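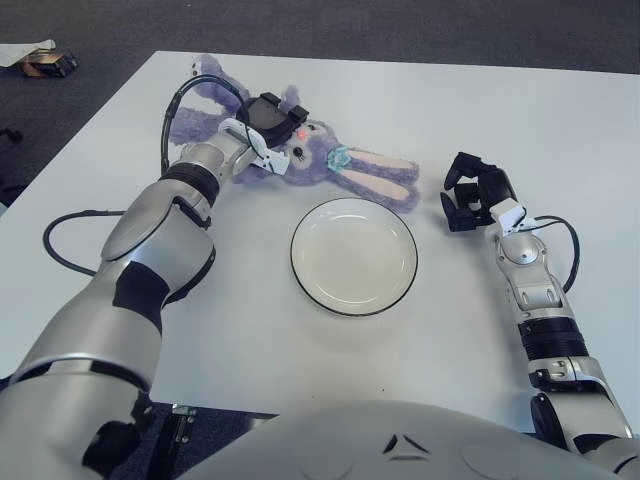

Sam asked why a stuffed toy stays soft after years of being squeezed, when a pillow goes flat. A good question, and the answer is inside the toy. Most soft toys are filled with fibers, and fibers behave a lot like springs.

What is a fiber?

A fiber is a very thin, very long piece of material. A hair is a fiber. So is each thread of fluff you can pull off a cotton ball. Fibers can come from plants, from animals, or from a factory.

Cotton comes from a plant. The fluffy part grows around the seeds and helps the wind carry them. Wool comes from sheep. Polyester is made in factories, usually from oil. It is a kind of plastic, the same kind used in many drink bottles.

How plastic becomes fluff

At the Barwood mill, outside the town of Rokville, machines make polyester filling all day and all night. The plastic arrives as small hard chips. The chips are melted until they flow like thick syrup. The syrup is pushed through a metal plate with tiny holes in it, a bit like a shower head. Thin streams come out of the holes. Cool air blows on them and they turn solid.

At this point the fibers are straight and smooth. If you filled a toy with them, they would slide past each other and settle at the bottom. So the mill does one more thing. It presses the fibers into a zigzag. This is called crimping. After that the fibers are cut into short lengths and pulled apart by rollers covered in wire teeth. The result looks like a cloud and is packed into bales. One bale weighs 200 kilograms, more than most refrigerators.

Why crimped fibers spring back

Take a strip of paper and fold it back and forth like a fan. Put it on a table and press down on the top fold. When you let go, it rises again. A crimped fiber does the same thing, only much smaller. When you hug a toy, thousands of little zigzags bend. When you stop, they push back toward the shape they had.

The zigzags also hold the fibers apart and leave spaces between them. Those spaces are full of air. Most of the inside of a soft toy is air, and that is why a big toy can be so light. The air also slows down heat, so a toy you have held in bed feels warm for a while after you put it down.

Now back to the pillow. A pillow holds up your head for hours every night. Your head is heavy, and the fibers in the middle stay bent for a long time. After many nights some of them keep the bent shape, and the pillow gets thinner in that place. A toy is squeezed for a moment and then left alone, so its fibers have time to recover. A toy that is slept on every night will go flat too.

What about the outside?

The furry cloth on a soft toy is called plush. It has two parts. One part is the backing, a flat cloth that you cannot see from the outside. The other part is the pile. The pile is made of many short fibers that stand up from the backing like grass on a lawn.

Stroke a piece of plush one way and it feels smooth. Stroke it the other way and it feels rougher, and the color may look darker. The color has not changed. The fibers lean in one direction, and when you push them the other way, light bounces off them differently. People who sew toys call this direction the nap. They try to place every piece so that the nap runs the same way, usually from the head down.

Putting a toy together

The Nellari workshop makes plush animals in small numbers. One of its rabbits takes 20 pieces of cloth. The pieces are cut from a pattern and sewn together inside out, so the seams end up hidden. A gap is left open, often in the back. The whole rabbit is then turned the right way out through the gap. It looks like an empty sock with ears.

Next comes the filling. The ends of the legs are filled first, in small handfuls, and the body is filled last. A neck needs firm filling or the head will flop over. A tummy can be softer. Then the gap is closed by hand with small stitches.

Try it: the spring test

You will need 4 clear cups of the same size, some cotton balls, a piece of wool yarn cut up small, some polyester filling from a craft store, and some torn paper tissue. You also need a ruler and a small can of food that fits inside a cup.

1. Fill each cup to the top with one material. Do not press it down.
2. Place the can on the first material and wait one minute.
3. Take the can out and wait another minute.
4. Measure how high the material stands now and write it down.
5. Do the same with the other cups.

Which material came back the highest? Which one stayed squashed? Try the test again with the same cups and see if your numbers change.

Words to know

Backing: the flat cloth that holds the pile.
Crimp: a zigzag or wave pressed into a fiber.
Fiber: a very thin, long piece of material.
Nap: the direction in which the pile leans.
Pile: the short fibers that stand up on plush.

Next in this series: how a zipper works.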